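Category: Community & Events | Robotics

Stutik opens its doors for a Sunday of hands-on robotics

Print this page | E-mail this page

9 March 2025

Stutik welcomed 100 visitors to its Grorotwood workshop today for its second open day, and a good many of them were still there when the lights in the front hall went down at closing time.

The doors opened in the morning with a short welcome from Ľubomír Sokol, who runs the workshop, and after that people were free to wander. There were 9 stations across the ground floor, each one looked after by the people who work at it during the week (and who had been told to put their slides away and let visitors ask what they liked).

"We had a nine-year-old ask why the arm goes slowly when it's near something and quickly when it isn't, and I spent a quarter of an hour answering her," said Sokol. "That's a better question than I get at most trade shows. I'd have happily stayed there all afternoon!"

The busiest spot by far was the Mellasora table, where an arm with a two-finger gripper was put to work on everyday things from people's cupboards. Mellasora is Stutik's project on handling small, awkward objects, and the team chose a poker set for the main demonstration: flat round buttons, decks of cards and rolls of chips, all in one carrying case with a black foam insert.

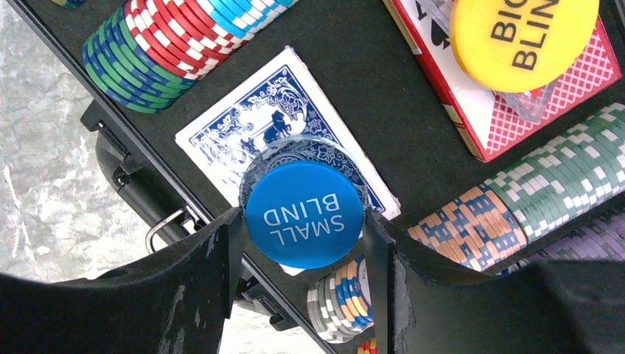 Thin round pieces are hard going for a gripper. They sit low, they tip when touched on one side, and a finger that comes in a little too high will slide straight over the top. Visitors were invited to try the same job by remote control, with two goes each, and the queue reached back to the coat rails before lunch. Cheers went up all round the room whenever somebody managed it.

Upstairs, Brabec, which makes the joints used in several of the workshop's arms, brought a bench of parts that could be picked up, turned over and taken to bits. Its engineers also gave a talk on wear and maintenance that ran well over its slot, with people sitting on the stairs to listen.

School pupils had their own session after lunch, planning a route for a small wheeled robot on paper before sending it off across the floor. A group of 17 stayed on to have another try with a harder course, and their route sheets are now pinned up in the entrance.

"People came in thinking they'd stay for half an hour," said Sokol. "Then they got talking to the team, and to each other, and we ran out of tea. We're very grateful to everyone who came, and to Brabec for carrying all that metal up the stairs."

The next open day will be held in September. Entry will again be free, and the Mellasora table will be back, with longer turns at the controls. Schools that would like a place in the pupils' session can ask at the Grorotwood front desk.

Shares: 17 | Comments: 2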